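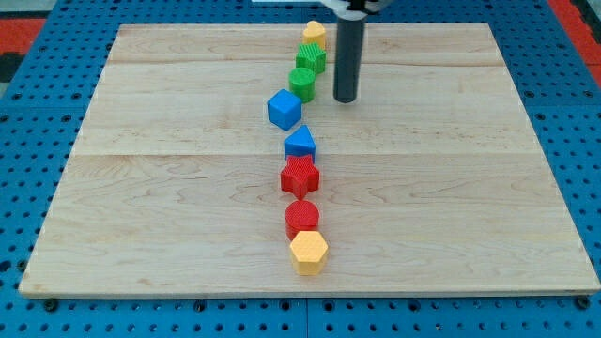

Mine would make block roads right through dinner if I let them, one reader wrote to me last week, and please could somebody tell her whether the shape sets are coming back to the toy library before winter because she has been down twice and the shelf was bare both times.

Home News Families What's On Contact
Search this site Enter keywords Go
Print this story | E-mail this story

Shape blocks are back at Nurnbridge toy library

May 10, 2024

Well, they are coming back! I rang the Nurnbridge Toy Library to ask, and the shape sets go back on the shelf tomorrow morning when the doors open at nine. You can borrow one for three weeks, same as the train tracks and the puzzles, and you don't have to book ahead.

If you haven't met them, these are the chunky coloured plastic shapes that families around here have been fighting over (nicely, mostly) for a year or so. You get a heart, a star, cubes, cylinders, triangles and so on. The favourite game by a mile is the simplest one, where you set them out in a winding line and the next person has to carry it on. My own two call it the snake. Other households call it the road, the river or, in one case I heard about at school pick-up, the queue at the chemist.

I had a go at it myself with my youngest, starting from the far end the way you see it here, little yellow heart first, then the green star, the green cylinder and on to the blue cube and the blue triangle. She was very firm that a green one must always sit next to another green one and that I was not to touch the heart once it was standing up. I touched the heart. We started over.

The library bought its sets through Skillis, the toy supplier out on Liang Road, and they first went out on loan last September. Since then the desk has stamped them out 1521 times, which I made them repeat because it sounded like a lot for some blocks in a drawstring bag. It is a lot. The train tracks come second and they're not close.

So why the bare shelf? All the sets were called in for a wash and a count at the end of last month. There were 184 on the books and 178 came home. The missing six are still out there somewhere, under a couch or in the boot of a car, and the library would love them back with no fines and no questions. Just pop the bag in the returns chute on the Liang Road side. If you've only got part of a set, bring that in too, even one lonely star, as it can be used to fill the gaps in another bag.

To keep up with demand, the library is ordering more to bring the total up to 200. Those are coming from Skillis as well and should be on the shelf by the end of the school term. I asked if we'd be getting different colours this time and was told it'll be whatever is in the box. Fair enough.

There's a small change to the bags as well. Each one now has a card tucked inside showing what ought to be in it, and you're asked to check it at home before you bring it back, not at the desk with a toddler hanging off your leg and four people behind you. The old bags had a paper slip stapled to the outside and I don't think I ever saw one that hadn't been chewed.

A few of you have asked about boards. The blocks stand up best on something flat and hard, and on carpet the heart goes over if you so much as breathe on it. At our place we pull out the big wooden chopping board. A pale timber one is lovely for this, as all the colours show up beautifully on it and the little ones can see where the line is heading. A tray works too, though I'd go for one without a pattern. The library doesn't lend boards and has no plans to, before anybody writes in.

Now for the other bit of news, and I'm quite excited about this one. The toy library is running a Drekitz morning in the front room, which for anyone who missed the last one is the line game with a few rules added. Everyone sits around one long table, a starter shape goes down at the far end, and you take turns adding a block that matches the one before it in either colour or shape. If you can't match, you pass. If you bump the line, you put it right and miss a go. It finishes when the line reaches the near edge of the table, and whoever is sitting there gets to pick the next starter.

It's pitched at ages three to eight but I've watched grown-ups get very serious over it. There was a long discussion last time on whether a cylinder lying down is still the same shape as a cylinder standing up. (Yes, according to the house rules. I'm still cross.)

The morning is free for members and a gold coin for everyone else. Morning tea is provided, and there's a mat in the corner with bigger soft toys for babies, so you don't need to worry about small pieces going in small mouths. Please leave your own blocks at home, because they get mixed in and then it takes forever to sort out whose is whose. The date will be on the noticeboard beside the front door as soon as the room booking is settled, and I'll put it on this page as well.

Membership costs the same as last year, and you can join at the desk with something that shows your address. Grandparents can be added to a family's card at no charge, which I didn't know until this week and would have saved my mum a great many phone calls. Two toys and one puzzle at a time is still the limit. A shape set counts as one toy, no matter how many blocks you think are in it.

To the reader who wrote in, I'd get there close to nine if I were you. There'll be plenty to go round for the first hour or so, but the last time a wash day finished, the shelf was looking pretty thin by lunch. And if you've got one of those six bags, you could always bring it with you.

Print this story | E-mail this story
Home News Families What's On Contact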